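### 3.2 Setting out and storage of the pieces

The second part of the study looks at how a chess set is kept between games and how it is laid out for play. Clubs and school libraries lend sets many times a year, and the Cluvlow survey (Maddocks and Þrastardóttir, Section 2) recorded 624 loans across the participating branches. Most written advice on club equipment deals with the size of the board or the weight of the pieces. Much less has been written about the container, or about the order in which the pieces leave it and return to it.
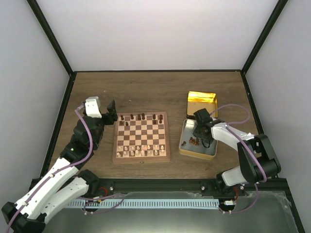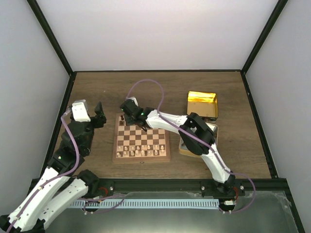

**Figure 6.** Partly set chessboard with the light pieces in their two rows at the near side. The open metal tin is at the right of the board in the first view.

The set used for this part of the study has a wooden board with a coloured border and a small metal clasp at the middle of the near edge. In both views of Figure 6 the light side is complete. The eight pawns form the forward row, and the larger pieces stand behind them along the near border. The first view shows the dark side unfinished, with ten pieces standing on the far part of the board and four more lying in the tin.

Two matters of layout were considered. The first is the order of filling. Respondents to the Jondcombe questionnaire were asked whether they complete one colour before beginning the other, or work with both colours together. Those who complete one colour first commonly said that a full row serves as its own check, as a missing pawn leaves a gap that is noticed at once. Respondents who mix the colours were more likely to report that a missing piece was found only after play had begun.

The second matter is the position of the container. In the first view the tin stands to the right of the board, with the part that resembles its lid directly beyond it. We recommend this side-by-side placing for lending collections. The board remains clear for play, and the lid can hold any piece that has been set aside for repair. A shallow open tin also allows the remaining pieces to be seen without being tipped out. Drawstring bags, which were favoured by 7 of the branches in the March returns, do not offer this advantage, although they take up less shelf space and are quieter in reading rooms.

Some limits should be noted. A metal tin without a lining may mark the finish of wooden pieces over time, and the Andesier branch now places a square of felt in the bottom of each tin. Felt was well received by borrowers but must be replaced when it gathers dust. The present study did not measure wear, and no claim is made about how long a lined tin will protect the pieces.

Labelling was also raised by several branches. The Jenkins collection attaches a card listing the full count for each colour, and staff compare the contents with the card when a set is returned. Hafþór Þrastardóttir, who coded the written replies, found that complaints about incomplete sets at that collection were mostly confined to sets whose card had been lost. A second card kept at the lending desk is therefore advised.

The treatment of spare pieces differed widely among branches and is taken up in Section 3.3, together with the question of whether sets of unlike finish should be stored on the same shelf.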